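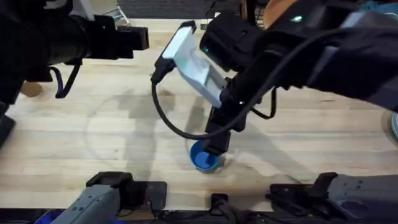 *Two-arm bench, right gripper at the blue cup.*

# About the Pallstead Manipulation Group

Pallstead is a research group working on learned control for tabletop manipulation. We develop training methods for two-arm systems and publish the results together with the evaluation protocols used to obtain them. The group is based in Jorthorpe and has 13 staff, including four engineers who maintain the benches and the recording software.

## What we work on

Our main subject is policy learning from small demonstration sets. A person operates the arms through a task, the joint positions and camera streams are recorded, and a policy is trained to reproduce the behavior. The usual difficulty is the last few centimeters before contact. A policy that reaches the correct area of the table will often close its fingers too early, or close them at an angle that pushes the object away.

Pivenus is our method for this part of the motion. It divides each demonstration into a transport phase and a contact phase, using gripper speed and distance to the table surface. The two phases are trained with separate losses but share one visual encoder. During the contact phase the policy predicts shorter action sequences and replans more often. No force sensor is required, and the phase boundary is computed automatically from the recorded trajectory.

## Current results

The reference task for Pivenus is cup pickup with one arm while the second arm holds a fixed pose clear of the object. We train on 346 demonstrations and evaluate on 18 start positions, none of which occur in the training set. Each start position is run with the cup upright and again with it tipped.

- Compared with our single-phase baseline, most of the improvement is on tipped cups. Upright cups were already handled well.
- Early finger closure is the failure mode that dropped the most. Approach from the wrong side is largely unchanged and remains open.
- Transparent objects near the target still degrade the grasp estimate. We report these runs separately.
- Replanning during contact makes each attempt slower. The added time depends on the camera rate and is listed per bench in the results tables.

A run is scored as a success only if the cup is lifted clear of the table and held for 12 seconds. Partial lifts are counted as failures. Scoring is done by a person who did not train the policy under test.

## Software and data

Trindade is the recording and playback package we use on all benches. It handles time alignment between arms and cameras, stores raw joint data without resampling, and can replay any recorded run at reduced speed. A run that fails the alignment check is kept but marked, and it is left out of training by default.

Data sets are released with the publication they belong to. Each release includes the failed evaluation runs, the bench layout, and the calibration files – without these the scores cannot be reproduced on a second bench.

## Working with us

We accept joint projects with university labs and with companies that have a defined handling task. A typical project starts with a feasibility test on our own hardware, using objects supplied by the partner. Student placements open in April. Applicants should be comfortable with Python and basic kinematics; prior work with physical arms is useful but not required.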